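The Breakfast Table, and Everybody Who Works Around It
Posted 11/9/20 in Shop Floor Pictures

Hi all! A bunch of you wrote in after my August post asking what the automation side of the house looks like these days, and I've been promising pictures ever since, so I finally sat down and picked a couple. I could have picked thirty, but I know how slowly this page loads on a phone.

Quick catch-up for anyone new. I spent most of my working life on the tray line at Calla, packing breakfasts for hotels and hospital wards, and I now split my week between the line and the training room upstairs. The training room is where we do the task by hand, with hand-held grippers, over and over, and the recordings go to the people who teach the arms. So my hands still pack breakfast. They just do it at a smaller table, and with two fingers where I used to have ten (I miss my thumbs by lunchtime, I really do).

The table gets set the way a customer's tray might be, only messier, because Anselmo Quintana believes a tidy table teaches bad habits. He's our lead up there. He'll put the cup right where your left finger wants to go, or set a coaster next to the bottle for no reason you can think of, and then stand back with his arms folded and wait for you to complain.

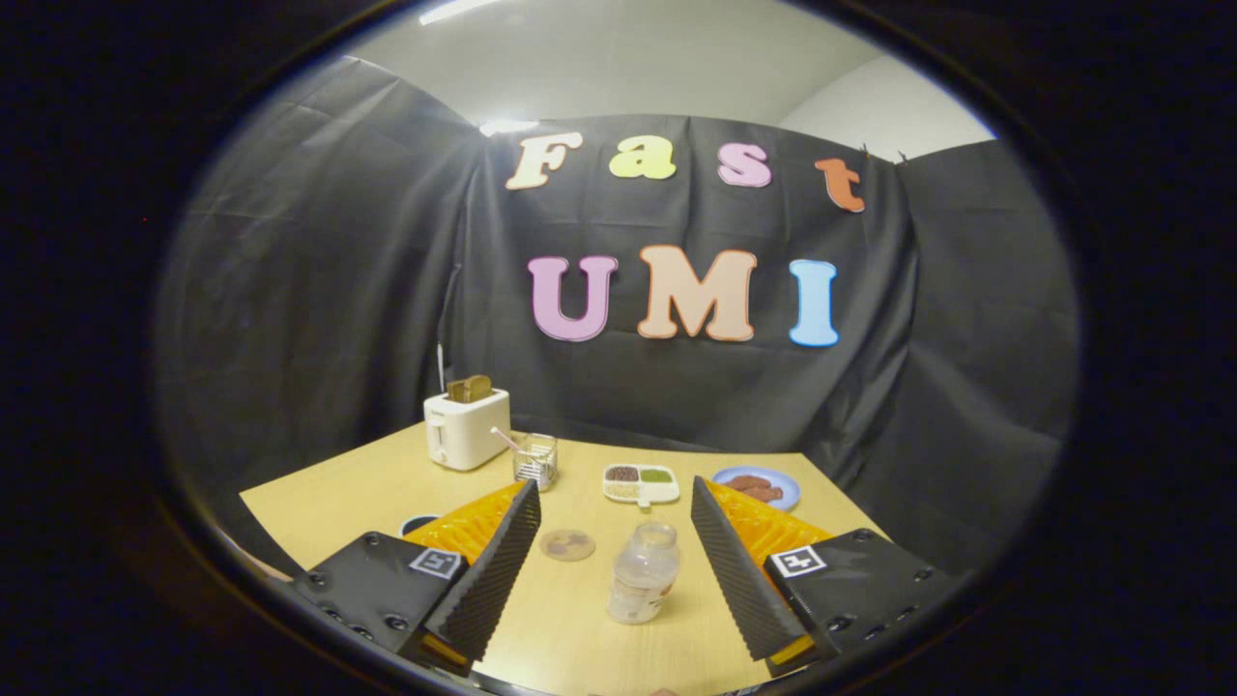 I did complain, plenty, in my first weeks. I came off a line where everything had its place and you could pack with your eyes half closed, and suddenly I was being asked to slow down and think about how I reach for a small bottle. Do I come in from the side? Do I open wide first and then close? I'd never once thought about it! Wagner Brandão, who trained me on trays way back when, tried it for a morning and said it was like being asked to explain how you walk down stairs. He went back to the line after lunch and has stayed there, happily, and he's still the fastest packer we've got.

What changed for the rest of us is a longer story. The first arm went in at the end of line 2, doing lids, and there was a lot of muttering. Some of it was mine. We used to have five people on that stretch and now we have three, and I won't pretend that went down easy, even though the other two moved over to special diets and kept their hours. Sebastião Bragança was one of them. He tells me he likes the work better, more to think about, but he misses the talk. Lids was where you heard everything. You can't gossip with a machine, and the safety fence means you're standing too far from the next person to do it properly anyway.

On the other side of the scale, my shoulder. I had a bad shoulder for years from reaching across the belt, and these days I sleep on that side again. Reinaldo Damasceno says the same about his wrists. We also get asked things now, which is new. When an arm keeps doing something dumb with a dish, somebody comes down and wants to know how we'd do it, and then they write down what we say. I was there a long, long time before anyone wrote down what I said!
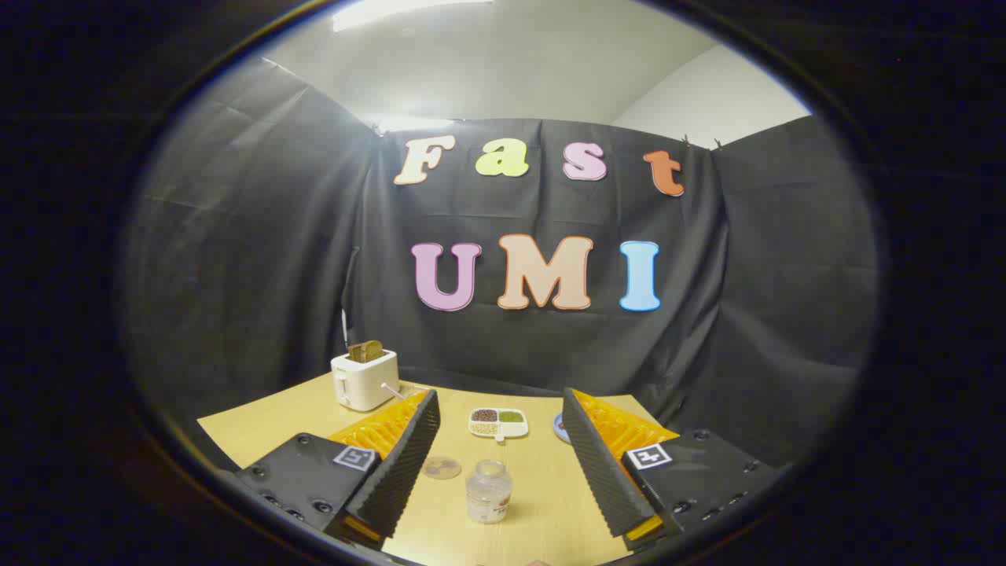
Shop Floor Pictures, No. 5

The divided dish in the middle, with the beans and the grains, is the one I'd warn a newcomer about. Tip it a little and you've mixed everything, and then you get to sort it out by hand while Anselmo hums. The toast I don't mind at all. Those ridges on the black pads are kinder to food than you'd think, and I've gotten pretty fond of the springy orange fingers behind them.

We're aiming for 4,000 good recordings before the holidays and we had 3,000 when I left on Friday, so it'll be a busy stretch. The rule is that you swap out when you get tired, and I'm glad we pushed for that one. Tired hands get sloppy and the sloppiness goes straight into the recording. It took a couple of meetings to get it agreed, and Emerson Aguiar from the day shift did most of the talking, bless him, while I sat next to him and nodded hard.

A few of you asked whether I'm worried I'm teaching my own replacement. Some days, sure. I'd rather be in the room than hear about it later, and I've told management that to their faces. The special diets trays are still packed by people from start to finish, and there's no plan I've seen that changes it.

Next batch of pictures will be from downstairs, if Wagner lets me near him during the morning rush. Send your questions to the usual address and I'll get to them on my days off.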